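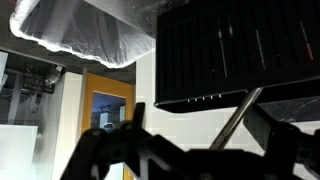

Toning repair tissue, second attempt
Friday, April 3, 2020

The Talebi ledger is still on the shelf with its spine off, looking at me. Paper in it is a warm brown at the edges and something like old piano keys toward the gutter. The repair tissue from Grunanen is white. Very white. Dentist white. First attempt (black tea, steeped until it looked serious) gave a tissue that was pink on the drying rack and orange by morning, so that is filed under experience.

Today coffee and tea in the kitchen, at home, in the same pot I have promised never to use for this.

Bath A: instant coffee, weak. Good color going in. Dries with a dark tide line along whichever edge hangs lowest, every time. Tried turning the sheets halfway through. Now there are two tide lines.

Bath B: green tea, 6 bags, kettle water, left 20 minutes and strained through a scrap of muslin. Pale. I nearly poured it out. Sheets laid flat on polyester film, wet through with a wide brush, not hung. Dried even, slightly gray, closest thing to the gutter color so far.

Bath C: B with a splash of A. This was going to be the clever one. It is the color of a bandage.

Hanging is the trouble, I think, more than the recipe. Anything that drips carries the color down with it and leaves it at the bottom. Flat on film took around 2 hours to dry and the tissue peeled off clean if I started from a corner and didn't get impatient. I got impatient with one. It is now in several useful small pieces.

Left to sort out:

Acid. Tea is acidic and so is coffee, and this is going into a book that has been quietly eating itself for a long time without my help. Strips of both are sitting in distilled water under a saucer for a pH reading. If B comes out badly I'll go back to the Stuson acrylics, thinned to almost nothing, and stop pretending the kitchen is a laboratory.

Light. Cut a strip off each sheet, half under foil, taped to the south window. Check when I remember, meaning when the tape falls off.

Strength. B tears with nice long fibers, same as untoned. A feels papery near the tide line, but that may be spite on my part. 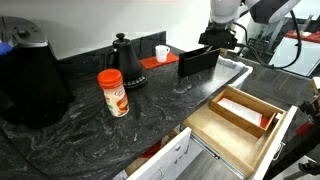

A note added under this page in green pencil objects to the whole business: tea keeps darkening for months, every batch comes out different, and anybody who has to match a repair in December with what was toned in April will curse the person who did it. Use the acrylics, it says. Also says to stop writing "splash" in a notebook.

Fair on all counts. A splash is 60 ml. I went back and measured the cup.

I'd still like to see the window strips before giving up on B, partly out of curiosity and partly because the acrylics smell. Made a row of acrylic swatches after lunch anyway, raw umber with a little yellow ocher, brushed flat on film the same way. Wet, they look like nothing at all. Leaving them overnight under the fan, low setting.

Paste: the Jutik wheat starch is nearly gone and what's left has lumps. Sieve it twice or order more. Do not cook it in the coffee pot. The pot needs a proper wash before tomorrow's breakfast, and so does the muslin, which used to be a dish towel anyone could be seen with.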